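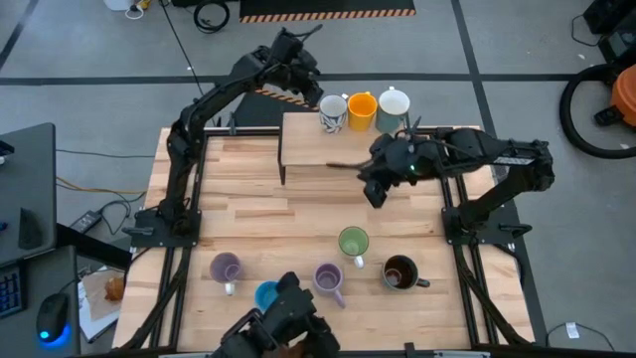
Dpto. de Verificación de Bajas y Siniestros – Girnska

Preguntas frecuentes

¿Qué hace este departamento?
Revisar partes de baja, daños en vivienda y robos declarados cuando algo no cuadra. Nada de tráfico, eso lo lleva la oficina de Gandedthorpe.

¿Quién puede pedir una revisión?
Aseguradoras, mutuas, empresas con plantilla propia. Particulares también, pero solo con abogado o procurador. Sin excepciones, no insistan por teléfono.

Me han abierto expediente. ¿Significa que me acusan de fraude?
No. Muchos expedientes se cierran con la primera llamada. Se le pide documentación, se contrasta y listo. Si hay dudas se pasa a un perito.

¿Qué papeles tengo que mandar?
Copia de la póliza, parte original, facturas de lo reclamado. En bajas, además, informe médico con sello. Fotos de móvil de las facturas valen si se leen. Si no se leen se devuelven y volvemos a empezar.

No tengo facturas, ¿qué hago?
Extracto bancario, garantía, correo de la tienda. Lo que haya. Para objetos de menos de 50 euros no hace falta nada, basta con ponerlos en la lista.

¿Cuánto tarda?
Ocho días hábiles desde que está todo. Desde que está TODO, no desde que se manda el primer papel. En febrero vamos con retraso, paciencia.

¿Me van a seguir por la calle?
Solo si lo encarga la aseguradora y hay indicios por escrito. Siempre en vía pública, nunca dentro del domicilio. Lo firma un detective con licencia.

¿Puedo ver mi expediente?
Sí, una vez cerrado. Se pide a Cinzia Benedetti, por escrito y con copia del DNI. El informe del perito puede ir con datos de terceros tachados.

No estoy de acuerdo con el resultado
Reclamación por escrito a Raffaele Melis. La lee otra persona distinta del que hizo el informe, normalmente Aldo Vitale. Si sigue sin estar de acuerdo, a la vía judicial, ahí ya no entramos.

¿Se puede avisar de un fraude de forma anónima?
Se puede. Formulario Movano, en el menú de la izquierda, no pide nombre. Cuanto mas concreto mejor: fechas, sitio, aseguradora si se sabe. «Mi vecino no está malo» no nos sirve.

¿Pagan por avisar?
No.

Horario
De 9 a 4, sin cita para entregar papeles. Para hablar con un tramitador, cita previa. Preguntar por Guido Rizzi, o por Victor Temba si es por una baja labroal.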